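The brushes come out first

Nhi Ninh has a kettle on before I have got my coat off, and by the time she has found the good biscuits she is already telling me about goat hair. It is the middle of a wet June afternoon, and we are in the upstairs studio she shares with two milliners and a man who restores picture frames. I had come to talk about her evening classes, which fill up within hours of going on sale. We did get to those in the end, but with Nhi everything starts with the brushes.

"People spend a fortune on what goes on the face and then put it on with something they found at the bottom of a bag," she says, pouring. "I did it myself for years! I had one brush for powder and it did everything, and I couldn't work out why I always looked a bit dusty."

She trained late, at 34, after a decade in a building society, and her first paid work was a run of weddings for the daughters of her mother's friends. Theatre followed, then a long stretch with a touring company where she shared a dressing room, a mirror and most of her kit with Ottar Berge, a wig-maker from Bergen who is still the person she rings when something goes wrong. It was Ottar who taught her to lay everything out before she began.

"He would put every single thing he owned on the table, spread right out, with air between them, and then he'd stand there and look," she says. "I thought it was fuss. But you see what you've got when they're lying down. You see the one that's started to splay, and the one you've been avoiding for six months and ought to give away."

So that is how the classes begin. Before anybody opens a powder or asks about eyebrows, the pots are emptied and the brushes go down on the wood, and for a quarter of an hour the whole talk is of handles and hair.
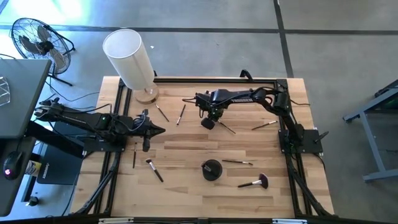

Eight brushes out on the table, with the black holder they go back into.

It surprises people, she tells me, how few they really need. She has students who turn up with rolls of 50, bought as a set in a sale and mostly still stiff from the packet, and she has a standing rule that they may pick 7 for the first evening and must leave the rest in the bag. There is always a certain amount of grumbling. By the second evening it has usually stopped, and somebody has asked whether the others can go to a niece.

"The thin ones are what they fall in love with," Nhi says. "Everyone arrives thinking about the big soft fluffy thing, because that's the one in the adverts, and then they spend an evening with a little thin one and go home and do their whole eye with it. I get messages at midnight. I love the messages."

We have a happy detour about washing (lukewarm water, plain soap, never stand them up wet), during which she shows me a notebook in which she once wrote down every wash she did in a year. It came to 368. She has no idea why she kept it, and she is plainly very pleased that she did.

I ask about holders, having always kept mine in a mug. She is kinder about this than I deserve. A mug is fine, she says, if it is heavy and you put them in handle first, but she likes a proper round holder because you can turn it and find what you want without rummaging. Rummaging is what bends the hairs. She says this twice, the second time looking at my handbag.

And the table? She is fond of a wooden top, and fonder still of good light beside it. White surfaces glare at you, in her view, and a pale brush can disappear on one altogether, while against warm wood you can pick out even the skinniest black handle. Ottar disagrees and works on an old bath towel. They have been having this argument for over ten years – by post, at one point, when he was back in Norway – and neither has given an inch.

The autumn classes go up at the end of the summer. Nhi is planning an extra evening for people who wear glasses, which she has been meaning to do ever since she got her own, and Ottar has been talked into coming over for it. He is bringing the towel.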